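Koridia Student Robotics Project: second progress report
Prepared for the Skutham schools fund by the supervising teacher, Iltow campus

The club has now spent 3000 dollars of the grant and has one working arm to show for it. Whether that is good value depends on what the fund thought it was paying for.
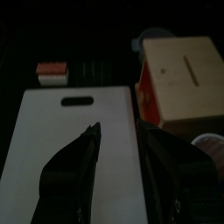
The application promised that students would teach the arm to set out and put away ordinary household things by the end of winter term. I signed that application and I thought then it was optimistic. I still do. What we have at present is a group of 12 students who can drive the arm by hand reasonably well, and a program that copies them badly.

Since the first report the students have recorded 316 practice runs. I would ask you not to read too much into that figure. A fair share of them are near repeats, done by whoever had the controls that afternoon, with the objects put back in almost the same spots. When we moved things a hand's width to one side in April, the success rate fell to the point where the students stopped writing it down. I made them start again. The log is available if you want it, bad weeks included.

Flat items have been the hardest. The fingers have to come down at the right height and the students' judgement of depth through the wrist camera is poor — so is mine. Smaller blocky items go better. I would not claim more than that.

The Sitthichai software module we bought on the supplier's advice has not earned its price. It took 2 sessions to install and has crashed often enough that one group went back to their own script. The supplier says an update will fix this. They said so last time as well, and I have asked for a credit.

On the learning side I am less gloomy. Several students who joined for the racing cars and were annoyed to find there weren't any have stayed on. Two have rewritten the calibration routine so it can be followed by somebody who wasn't there when it was invented. Attendance drops off during exams and I don't expect that to change.

For the coming term I propose we cut the list of tasks in half, vary the starting positions properly, and keep a set of layouts the program has never been trained on. The open day demonstration should be dropped unless the arm can manage one task on an unfamiliar layout. I would sooner show parents the log than a rehearsed trick.

No further money is requested at this stage. Replacement finger pads may be needed later — I will send a quote if so.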